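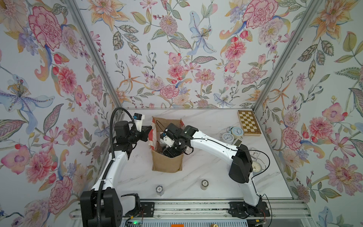
Ticket 385: crumbs on the marble-patterned top
Opened by Oona Harju, 8/23/21
Status: open

Small dark crumbs on the tabletop again, near the burlap bag. Wiped once, more by lunch!

Update, Selvaraj: I'd start with the bag. That striped lining folds over the rim and could easily hold bits. Turn it out, shake it outside, wipe the top, then check again.

Update, Oona: Brilliant, trying it now! Moving the chessboard first. Love that peony wallpaper, by the way.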